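Care of Cricket Bats and Pads Between Seasons
Household Advice, Gretero Sports Association

Members who store their own equipment are asked to follow the guidance below, which replaces the sheet issued last year. 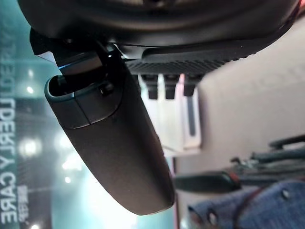

TREMEL, September

Wipe the bat with a barely damp cloth and leave it overnight in a ventilated room. Remove old tape slowly, pulling along the grain. Light surface marks may be rubbed down with fine sandpaper. Apply one teaspoon of raw linseed oil to the face, edges and toe, keeping it away from the splice and the handle. Lay the bat flat for a full day before putting it away. Bats with a plastic face sheet should be oiled only on exposed wood.

Pads and gloves must be aired before storage. Do not place them on a radiator or in a tumble dryer.

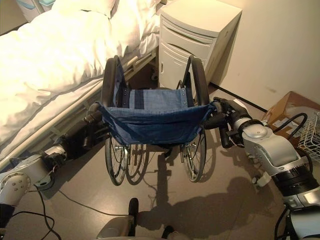

Straps may be washed by hand in water no warmer than 95 degrees Fahrenheit, with a mild soap. Close the fasteners first, as open ones collect lint and lose their hold. Helmets are to be stored with nothing resting on the grille.

Oily cloths can catch fire if left in a heap. Spread them flat outdoors until stiff, then discard them.

Questions on repairs may be addressed to Etornam Alhassan, Equipment Office, Lau Road.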